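Odadow opens the gates of Skirholm to all players this October

Odadow, the small studio behind the puzzle hit Plukurance, is thrilled to announce that its new adventure game, Skirholm, comes out on PC this October. After 3 years of work and one very long summer of testing, the island is finally ready for visitors!

Skirholm drops players on a foggy northern island where every door, bell and ferry runs on its own clock. You play a mapmaker sent to chart the place before winter. Talk to the locals, follow them home, borrow a boat (or take one) and fill in your map however you like. The map is drawn by your own choices, and it can be wrong -- gloriously wrong, if you trust the lighthouse keeper.
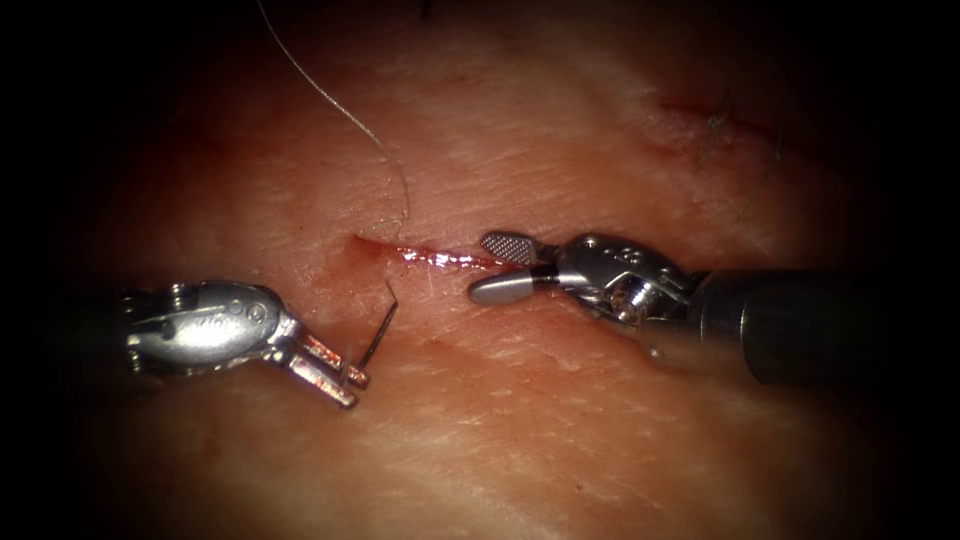 The full game has 32 districts and hamlets, from the fish market at Baysal to the salt caves on the north shore. Each keeps going while you are away, so a baker you annoyed at breakfast may still be telling the neighbors at dinner.

"We wanted a place you could get lost in and enjoy it," said Hülya Uysal, game director at Odadow. "My favorite thing is watching a new player miss the last ferry and then find the whole night market because of it."

A closed test ran over the summer with 2881 players, who sent in roughly 3000 notes. Many of their ideas made it in, including a second save slot, bigger text on the map and a button that lets you sit down on any bench. 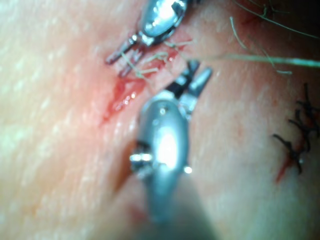 Volkan Altıntaş, one of the summer testers, wrote that he had spent a whole evening rowing between two islets just to hear the bells change, and that he would happily do it again. He also asked for a faster boat, which the team has added as a late reward.

The music is by Defne Güler, who recorded most of it on an old harmonium and a borrowed fiddle. A soundtrack album comes out on the same day as the game.

Players who took part in the test will keep their maps when they move to the full version. Review codes are available now from Hüsnü Tuncer at the Odadow press desk.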